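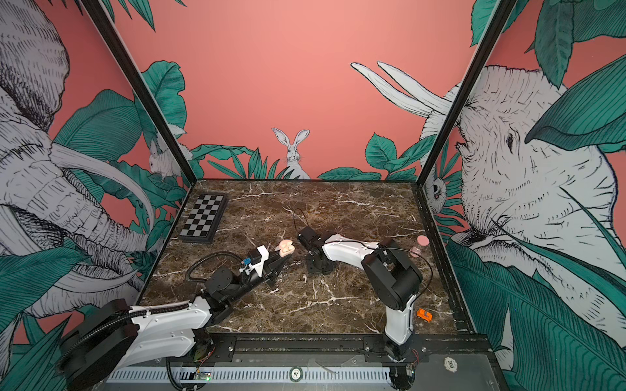 Spending in this period went mainly on the first bench at Destby, and most of what was planned for it has now been bought. The remaining purchases are the smaller ones: cable management, spare gripper parts, proper covers for the control electronics and a second set of test objects. Both arms are mounted on the black rail along the front edge of the bench and share one tabletop, which is the layout we set out in the original application. The cables are the weakest part of it. The hoses still loop around the base of the left arm, and thinner cables stand out from the gripper and the shoulder on the right, so we have moved cable management to the top of the list for the next period. The rest of this report covers what was bought, what has changed from the plan, and what we are asking Lalow to agree before the second bench is ordered.

Purchases in this period

The arms, the rail and the enclosure frame came from Skurness as a single order. Buying them together meant one delivery charge and one warranty date, and it saved Renato Cabral from having to match fixings from different makers. The order was paid in November against the capital line and there is nothing outstanding on it.

The side and back panels were bought locally and fitted by Renato. The marble-pattern top was cut to size by the same firm. These came in under the amount allowed, leaving £809 unspent on the enclosure line. We would like to carry this forward and say more about it below.

Tools, fixings and crimping supplies were charged to consumables. We underestimated this line. Connectors in particular were reordered more than once, partly through our own mistakes in choosing the wrong size, and the line is now nearly used up with the cable work still to do.

Test objects have cost very little. We use toys and small household things, among them a checkerboard and a small orange toy car, and most were bought second-hand. The plan had allowed for a boxed set from a specialist supplier. Rocío Sosa looked at the set and advised against it, as the objects were all rigid and all much the same size, and we would have needed to add to it anyway. The money has stayed in the line.

Changes from the plan

The main change concerns grippers. The application budgeted for a spare gripper for each arm. We bought none in this period. Skurness will sell the fingers, the pads and the sensor bracket separately, and these are the parts that wear or get knocked. Oluwaseun Nnaji keeps the fault log, and every stoppage he has recorded at the gripper so far has come down to a pad, a cable or a loose screw. We now propose to hold a small stock of parts and one complete spare gripper to cover both arms. The quotation for the spare is £2000 including delivery. The parts stock can be met from what is left in the same line.

The second change is to the electronics. The small circuit boards at the front of the bench were fitted there so that they could be reached easily during setting up. They have stayed there longer than we intended. The plan is to house each one in a closed box with strain relief on the wiring, and to fix the boxes to the front rail. Durán has quoted £60 for each box, cut and drilled. Renato could make them himself, but it would take him away from the second bench at the wrong moment and we think the quoted price is fair.

The third change is one of timing. The second bench was due to be ordered in this period and was not. We wanted to run the first one for long enough to know what to alter, and Rocío Godoy took the decision to hold the order back. It has no effect on the total cost, but it does mean that the capital line will look underspent in the figures attached to this report. The money is committed in all but name.

What we have learned for the second order

The distance between the arms matters more than we allowed for. When both are brought in towards the middle of the table there is not much room for the elbows, and the operators have had to plan the order of movements with some care. The rail allows the bases to be moved, so this costs nothing to correct, but each move means setting the arms up again. For the second bench we will mark the base positions before anything is bolted down.

A deeper tabletop was suggested by Rocío Insaurralde, who runs most of the sessions. Her point is that the far corners are awkward to reach and objects tend to be left there. A deeper top would make this worse, so on looking at it together we agreed that the useful change is in width. Skurness offers the same frame in a wider size at extra cost. We have asked for a price and are waiting for it. If the difference is large we will keep to the present size.

We also want service access from the rear. At present, work on anything at the back of the enclosure is done by leaning in from the front past the arms, with the power off. A back panel held by catches would solve this. It is a small item and we expect to absorb it.

Finally, lead times. Skurness quoted a delivery time and kept to it for the frame and rail, but the cables came separately and later. The delay was not serious. We have asked for the second order to be sent complete, and have said that we would prefer to wait for it.

Running costs

Electricity and room charges at Destby are met by the host and do not appear in our figures. Insurance on the arms was arranged in this period and carries an excess of £100 on each claim, which we would meet from contingency. There have been no claims.

Maintenance has been done in house. Renato checks the mounting bolts and cable ties before the first session of the day, and Oluwaseun looks after software updates. We had considered a service contract with Skurness and have decided to leave it until both benches are running. A contract taken out now would cover one bench for part of its first year, while it is still under warranty, and we could not see the value in it.

Staff time has gone to plan apart from Renato's, where the fitting of the enclosure took longer than the days allowed. The excess was covered by moving part of his time forward from the next period. This is workable provided the electronics boxes are bought in, as proposed above.

Decisions requested

We ask Lalow to agree the following.

Carry forward the £809 from the enclosure line and move it to consumables, to pay for cable guides, connectors and strain relief on the first bench, with any remainder kept for the same purpose on the second.

Approve the change from a spare gripper for each arm to one complete spare and a stock of parts, at the quoted price.

Approve the purchase of the electronics boxes from Durán for the first bench. The boxes for the second would be ordered at the same time if the supplier will hold the price.

Note the later order date for the second bench. No new money is requested.

Next period

Cable work on the first bench comes first, and sessions will stop while it is done. Renato would like the bench clear for the whole of that time, so Rocío Insaurralde is bringing some sessions forward to make up for it. The order for the second bench will go to Skurness once we have the price for the wider frame and your reply on the points above.

An updated budget sheet is attached, with the proposed transfers shown in a separate column. Questions on the figures should go to Rocío Godoy, and questions on the equipment to Renato Cabral.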